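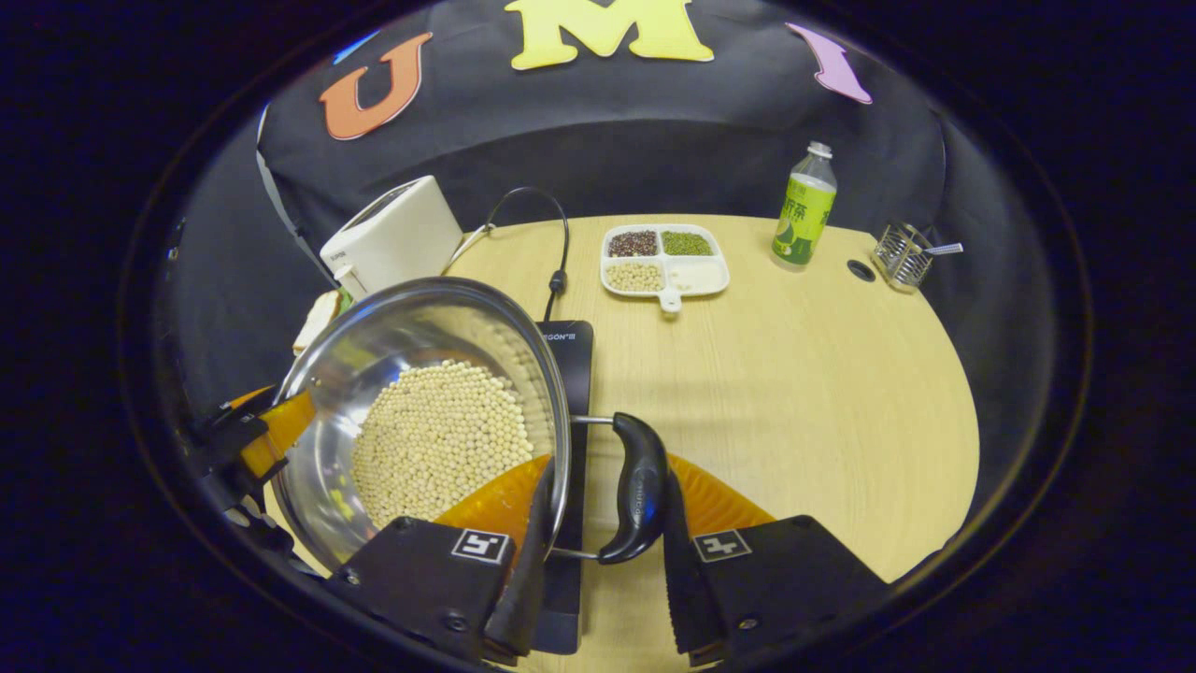

Our supervisor remarked, after reading the first draft, that a person who holds the gripper in the hand will always be faster than the robot, so the speed of the demonstration must be treated with care. We agree, and we changed our plan in this direction.

The Jova project studies how a robot can learn kitchen tasks from a human demonstration. The task in this part is handling soybeans in a steel bowl. The demonstrator closes the two fingers on the bowl's black handle and tilts the bowl. Square markers are fixed on the fingers, and from them we calculate the opening of the gripper.

We collected 457 demonstrations in Rundthorpe between September and March 2022. From these we removed 194, mostly for lost tracking or a too quick motion of the wrist. The first 100 were made before we agreed on a common starting pose, and they are more different from each other than we wished.

The handle was the difficult point. With a small angle error the bowl turns between the fingers — the beans are heavy on one side — and the demonstrator corrects this without thinking. A policy must learn this correction also.

For the next stage we want 800 demonstrations, with slower tilting and a second group of demonstrators. The code for cutting the recordings is in the Homesari folder.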